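Community Help > Crafts > Knitting and Crochet > Charts and Patterns

Graduation owl: chart comes out taller than it is wide

I am working a charted owl in a mortarboard for a cushion front, from a free pattern called Trosum. The chart is 115 stitches wide and the owl should be as wide as it is tall. Mine is much too tall and thin. I am using double crochet (UK terms) in a DK acrylic with the hook size given. My stitches look even and I have checked the row count twice.

Is the chart wrong, or is it me? I would like to fix it without starting again, as I have already done the feet and most of the body.

Posted by Forsyth_Yarns

Jean Tosh

The chart was very likely drawn for knitting. A stocking stitch is wider than it is tall, so a knitting chart uses more rows than stitches to make a square shape. Double crochet is much closer to square. If you work a knitting chart in it, one stitch per box and one row per line, the motif stretches upwards.

Check this before you undo anything. Look at the boxes on the printed chart. If they are flatter than they are wide, it is a knitting chart. If they are square, look for a tension note. A note that gives noticeably more rows than stitches to the same measurement means the same thing. 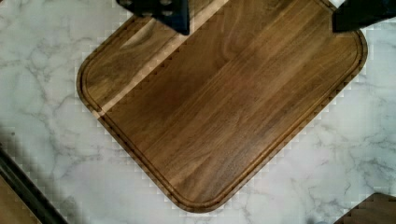 Board with a groove near the edge. Block swatches on a towel, not straight on wood.

Make a swatch in the same yarn and hook, leave it flat overnight, then measure the middle of it and ignore the edges. Divide the stitch count by the row count over the same distance. That figure tells you how many chart rows to keep. If it is well above the ratio in the pattern, swap yarn or redraw the chart – do not try to correct it by pulling the fabric sideways, as acrylic will not hold the shape.

For redrawing, remove rows at regular intervals and leave the eyes and the tassel until last. Those need doing by hand. Take rows from the chest, where the feather marks repeat. You will have to undo the body, but the feet can probably stay.

Stoter

Had this with a different owl. Went up a hook size and it looked fine to me. It was for a bag though, so the size did not matter.

Urkulberg12

Agree with Jean on the chart. A larger hook changes height and width together, so the proportions stay much the same. You could also work it in Tunisian simple stitch, but you would need a swatch for that too, and it curls at the bottom edge. Count the colours as well. Two is easy to carry across a row. With more than that I would use bobbins and keep the ends short – the back of mine was a mess by the time I reached the hat.

Contact us | Copyright 2018 | Back to top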